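"I was sure I'd hate it," the shift lead at Abdella tells me, laughing before she has even finished the sentence. She has been with the linen service for 14 years, and in December the company brought in 2 robot arms from Virano to help on the sorting floor. By spring she was coming in early to watch them start up!

Her crew used to do everything by hand: lift, tip, pull the cloth out, set the container aside, reach for the next one. "You'd go home and your shoulders were just done," she says. "Now I've got people asking me what the arm is doing and why, and they're good questions, too."

The first weeks were slow. Soft things are hard for a machine – cloth hangs over a side, handles flop wherever they like – and the crew spent hours showing the arm one grip after another.

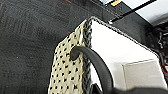 What surprised her most was who turned out to be good at it. "The folks who'd been handling fabric the longest were the best teachers we had. They know how a piece is going to fall before it falls." Four of them now split their time between the floor and the training bench, at a better rate of pay, and the company has put that in writing.

Not everyone is sold. One coworker misses the chatter of a full table, and she understands that. "It's quieter. We moved our breaks so we all sit down together, and that's helped a lot."

She'd like the next arm to work closer to the folding line, and she has already taped out a spot for it on the floor. "I keep going over there and standing in it," she says.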